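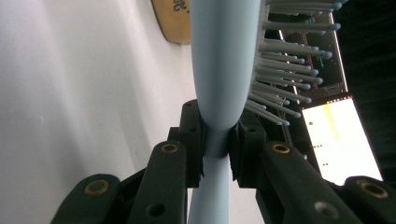 La Skekero 12 es una heladera de sobremesa con compresor propio, pensada para quien hace helado en casa con cierta frecuencia y no quiere dejar un cuenco en el congelador desde la víspera. Se enchufa, se vierte la mezcla y se elige el programa. La carcasa se vende en blanco, en gris grafito y en un azul claro mate muy parecido al del mango de un cepillo de pelo de plástico, color que desde febrero sustituye al verde menta. El interior es igual en las tres versiones: cubeta extraíble de acero inoxidable, pala desmontable y tapa transparente con abertura para añadir ingredientes.

La máquina admite hasta 720 ml de mezcla líquida. Conviene no pasar de esa cantidad, ya que el helado gana volumen al batirse y puede rebosar por la abertura. Con una base de nata y yema enfriada en la nevera, el programa estándar tarda 61 minutos. Los sorbetes de fruta suelen necesitar menos, y las mezclas con alcohol, bastante más.

Programas disponibles:
Helado cremoso
Sorbete
Yogur helado
Solo batir, sin frío
Mantener frío (se activa solo al terminar cualquiera de los tres primeros) 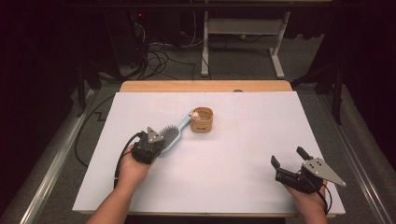 El programa de yogur trabaja con la pala a velocidad lenta y deja una textura más blanda, para servir en el momento. Si se prefiere más firme, basta con pasarlo a un recipiente con tapa y dejarlo en el congelador un par de horas. Los trozos de galleta, chocolate o fruta seca se añaden al final, cuando faltan cinco minutos; la máquina avisa con dos pitidos. Los trozos grandes o congelados pueden bloquear la pala.

La pala es de Nultex, un material flexible que apura las paredes de la cubeta sin rayarlas. Se lava a mano o en la bandeja superior del lavavajillas. La cubeta también va al lavavajillas – la tapa no, porque se vuelve opaca con el tiempo.

Tras mover el aparato o tumbarlo hay que dejarlo en posición vertical 12 horas antes de encenderlo. Necesita un espacio libre de 17 cm por el lado de las rejillas.

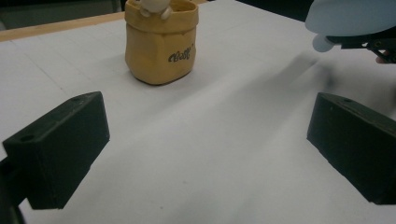
¿Se pueden hacer dos tandas seguidas?
Se pueden hacer sin esperar, siempre que la segunda mezcla esté bien fría. Hay que vaciar la cubeta, aclararla y secarla por fuera antes de volver a colocarla.

Contenido de la caja: heladera, cubeta, pala, tapa, vaso medidor, espátula y recetario de Dilruba Khondokar con sabores como cardamomo, mango con lima y arroz con leche.

Recambios: la pala y la cubeta se venden por separado. Las de la gama Grestmont son más anchas y no encajan en este modelo. Los envases Bandara de medio litro sirven para guardar el helado y se pueden apilar – consulte disponibilidad por color.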